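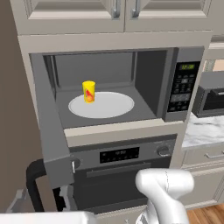 About us

Bosten is a small robot learning lab, and we love kitchens! Anitha Varma started it to ask how much household work an arm can learn in simulation alone. Our method, Landry, trained on 2370 simulated episodes and finished 93 of its 100 test tasks - our best result yet.

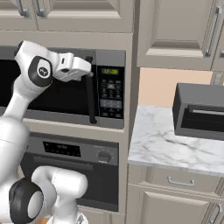

Doors are our favorite problem. Landry picks its grasp from the handle's shape, and a long, slender bar like the one on this microwave leaves plenty of places to grab. Drawers come next!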